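Questions we get about the Hevell handling rules, collected so we can stop answering them one at a time in the hallway. Last revised Wed 15 April. The full rules are in the binder at each station, under whatever has been put on top of the binder.

# Hevell Handling Rules: FAQ

## Who has to follow these?

Anyone who picks up a gripper at Flirkalport. That includes people who are "just trying it for a second." Most of our dropped objects come from that second.

## Do I really need the gloves?

Yes, both of them, white, from the box by the door. One glove is a fashion decision and we don't log it. Swap them when they get gray.

## What counts as one run?

A run starts with the grippers open and clear of the furniture, and ends the same way. Everything in between is one task from the Akau list, done once. If you put the shoes on the shelf, admire them, and then move them a little to the left, you have done two tasks and written down one.

## How far should the cabinet doors be open?

Far enough that the gripper goes in and out without touching a door. The two doors don't have to match. We used to ask for a fixed angle, and people spent more time on the angle than on the task.

## Can I close a door by nudging it with the finger housing?

No. Use the handle or the knob. The housing carries the marker, and a marker with a scuff across it can spoil a whole afternoon of tracking before anyone catches on.

## What are the markers for, and may I straighten one?

The square ones tell the software where things are. A crooked marker that stays put is fine. A straight one that was moved this morning is a disaster with good posture. Leave it alone and tell the station lead. The same goes for the stickers on the drawer front and the round ones inside the cabinet.

## How should shoes go on the shelf?

As a pair, soles down, toes toward the back, on the lower shelf. Side by side is good enough; the Carré checklist doesn't ask for parallel, and neither do we. Grip the shoe by the upper and never by the laces.

A shoe run at the gray cabinet, with the doors open and a second gripper at the right:
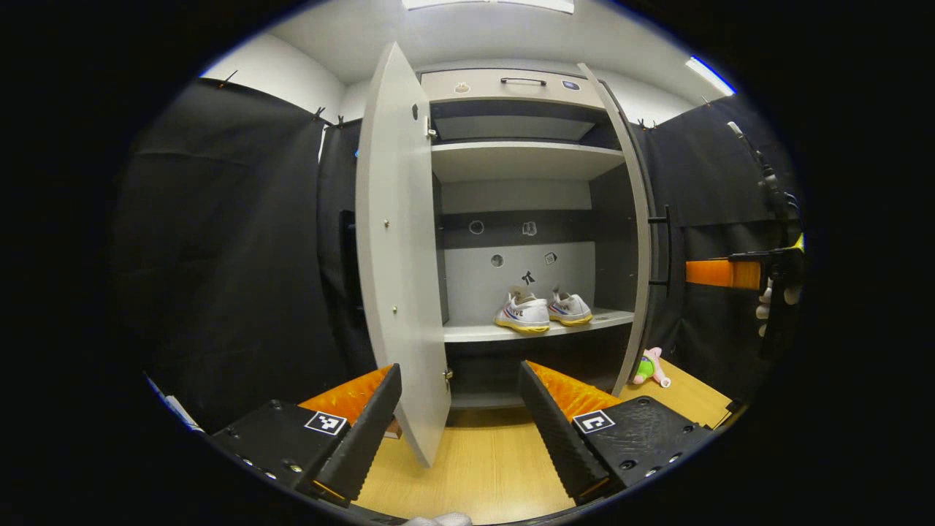
## May two people work at the same cabinet?

Yes, if you agree out loud who goes in first. The other gripper waits outside the door line. "I thought you were done" appears in the incident log 18 times.

## Do the curtains have to be closed?

Keep them clipped along the rail. If a clip pops off between runs, put it back. If it pops off during one, finish the run and add a note.

## How many runs do I need before I can work alone?

You need 100 accepted runs with a lead present. Rejected ones don't count, however strongly you feel about them.

## What gets a run rejected?

Of 1,523 runs checked in the last review, 138 were sent back. The usual reasons were bare hands, a marker covered by a thumb, and a run that began before the person holding the gripper did.

## I dropped something. Now what?

Stop, open the fingers, and end the run. Pick the thing up by hand, look it over, and mark the run "drop." Please don't rescue it with the gripper and carry on as if that were the plan. We can tell.

## When do the rules change next?

In May. Suggestions go on the sheet inside the binder's front cover. "Fewer rules" has already been suggested.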